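Fluvo Data Collection – Frequently Asked Questions

Last updated 15 July 2026

What is Fluvo?

Fluvo is the set of tools Plamwood uses to record demonstrations of small-parts handling. A person drives the arm by hand controller, the system stores what the wrist camera saw and where the arm and fingers were, and the stored run becomes one training example.

What counts as one episode?

One episode is one pick and one place. It starts when the operator presses the left trigger and ends when the fingers are open again over the tray. Sorting a whole group of nuts is recorded as several episodes. Do not leave the recorder running between picks.

How long can an episode be?

The limit is 77 seconds. Longer runs are saved but flagged, and flagged runs are left out of the training set unless a reviewer restores them. Most operators finish well under the limit after their first session.

Should I delete failed picks?

No. Mark them as failed and keep them. A dropped nut followed by a clean second attempt is useful, provided both attempts are in the same episode. Delete a run only if the camera stream froze or the controller lost its connection.

How often do I rearrange the parts?

After every 12 episodes. Move the parts by hand, change which ones touch each other, and turn at least one of them. Do not arrange them in rows. The June set had too many evenly spaced layouts, and the model trained on it did poorly when two nuts were in contact.

Why are nuts with different finishes mixed together?

Black and silver parts look very different to the camera. The black ones lose their edges against a dark patch, and the silver ones show bright spots inside the threads. A model that has seen only one finish tends to miss the other. Thin jam nuts are included for a separate reason: they sit low, and the fingers have to come down further to grip them.

Does the work surface matter?

Yes. Bouzid, our second site, records on bare concrete. Stains, pits and glare are left as they are. Please do not sweep between episodes, and do not shade the lamp. Prarnell layouts use a plain mat and are stored under their own label – do not mix the two in one session.

Where should the fingers be at the start?

Open, pointing at the surface, with the target between them or a short distance ahead. Vary the start height. If every run begins from the same pose, the model learns the pose along with the task.

Can I correct my path partway through?

Yes. Small corrections are wanted. Slow down, back off, and approach again. Avoid shaking the controller to free a stuck part, which produces motion that the filter removes anyway.

How are episodes checked?

Each one is replayed by a reviewer who did not record it. The reviewer confirms the start and end marks, the part type and the result. Disagreements go back to the operator with a note and stay out of the set until they are settled.

How do I choose the next target in a mixed layout?

Use the target list on the operator screen, even when another nut would be easier to reach. For parts that touch, line up the fingers with two opposite flats that are clear of the neighbors before closing. If no such pair is free, skip the target and log it as blocked.
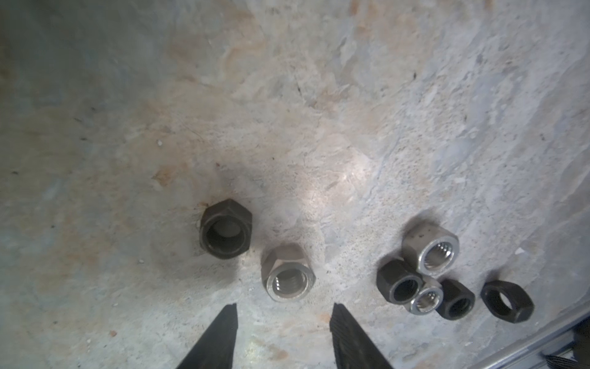
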